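Skirnby on foot, a thread
1/14

OK I've been walking the whole Posard loop in pieces since May and I finally finished it, so you're all getting my notes whether you want them or not!

2/14
Start at the Alvarado bridge. Go early, like 6 am early. The bakery across the road opens its side window before the front door and the cheese rolls are still too hot to hold.

3/14
First stretch is the canal path. Flat, shady, lots of ducks with strong opinions. I did it in old running shoes and was perfectly happy.

4/14
Then you climb. 128 steps up the back of the hill (there's a number painted on the top one, I didn't count). Take the left side, the handrail on the right wobbles.

5/14
The hill neighborhood might be my favorite part of the whole thing. Tiny front yards, tomatoes growing in everything, and somebody practicing trombone both times I went through. Getting better, too!

6/14
Coming down the far side you lose the trail markers for a bit. Keep the water tower behind you and follow the street with the tram wires. I missed it the first time and added 35 minutes. Found a great used bookstore though, so no regrets.

7/14
And then after all those narrow streets, so much sky

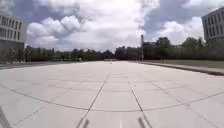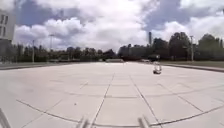

Page last updated: May, 9:40 pm

8/14
I love big clouds so much. I could do a whole separate thread on clouds. (Don't tempt me.)

9/14
Food! The Clikance cafe is near the last leg and does a lentil soup with lemon that I've been trying to copy at home for weeks. Mine comes out too thick. If you know the trick, please, please reply.

10/14
Bathrooms: one at the bridge, one at the library, one at the cafe if you buy something. Plan your coffee around this. I learned the hard way on the hill.

11/14
Bus 5 runs back to the bridge if your legs quit. No shame at all, I took it 2 times.

12/14
What I carried: water, a hat, a rain jacket I never put on, half a bag of almonds, paper map. The map on the Posard site stops before the orchard lane, so grab the paper one at the library desk. It's free and it has all the little cut-throughs.

13/14
Orchard lane gets muddy after rain, fair warning. Also the gate sticks. Lift it a little and push.

14/14
Next up I want to do the loop backward, which means going DOWN those steps and ending with cheese rolls. Anyone in Skirnby want to come along?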